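Progress report to the Hamdy Fund: Uterero brake and handling program
Reporting period: through December
Prepared by the chassis group, Flaromport

1. Status

The second development car has covered 2,696 km since the last report, most of it on the Murkbridge circuit and the public roads north of it. The first car is off the road while its rear subframe is replaced with the revised part. Spending is within the approved budget. The schedule has slipped by three weeks, all of it in brake testing.

2. Brakes

The front discs now meet the target for repeated stops from high speed. Pedal travel grew by 17 percent over the full fade sequence on the old pads and by less than half of that on the new ones. The new compound is noisier when cold. We have tried two shim designs, and the thicker one removes most of the squeal below walking pace. It does nothing for the low groan when the car creeps in reverse, which remains open.

Cooling ducts were rerouted behind the front bumper. Disc temperatures on the left side are still higher than on the right, and the duct on that side has a tighter bend than the drawing allows. A corrected molding is on order.

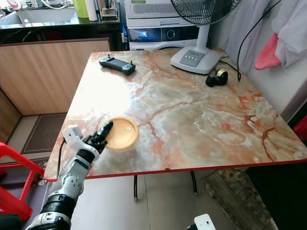
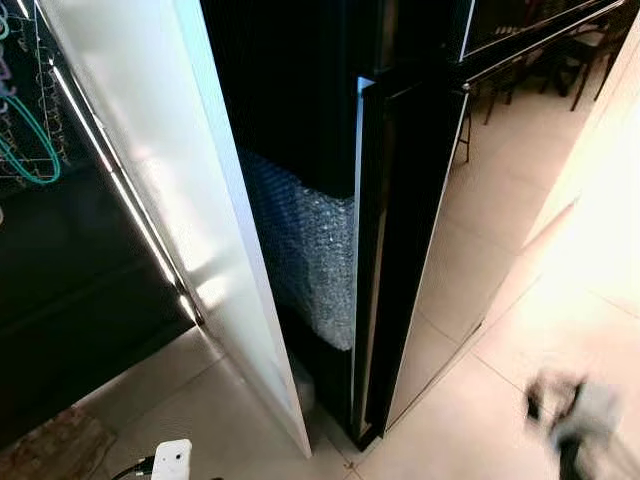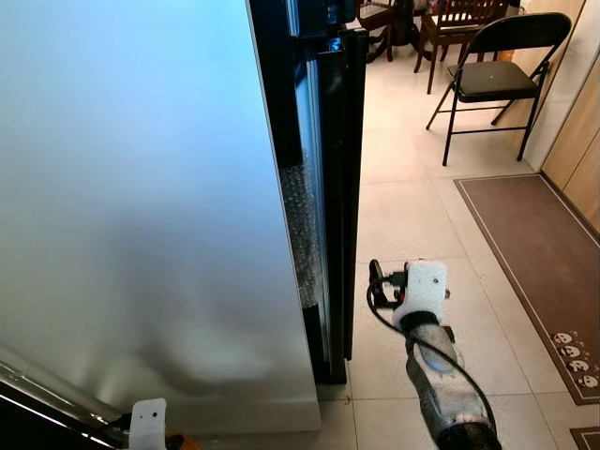 Will the delay in brake testing move the date of the handling sign-off?

The sign-off date stays where it is. Handling work uses the second car and can go ahead on the current pads, so only the final combined test depends on the new discs and ducts.

3. Steering and suspension

Steering effort around center was judged too light in the last review. The assist map has been changed above 80 km/h, and drivers now rate the car as stable in a straight line. Two of them still find the response slow in the first few degrees of lock. We plan to try a stiffer rack bushing before touching the map again.

Rear damper rebound was raised by one step. Body control over long crests is better, and ride on broken pavement is slightly worse. Nearly 3 hours of back-to-back running at Murkbridge gave no clear preference between this setting and the previous one on lap time. The softer setting is kept as the fallback.

4. Open items

Reverse groan, front pads: cause not found.
Left brake duct: waiting for corrected molding.
Rack bushing: samples ordered, fitting in the next period.
First car: subframe exchange in progress, alignment to follow.

5. Next period

Wet braking, the towing test and the combined fade run are planned for the next period. No change to the funding request is needed at this stage. The cost of the second set of duct tooling will be shown as a separate line in the next statement.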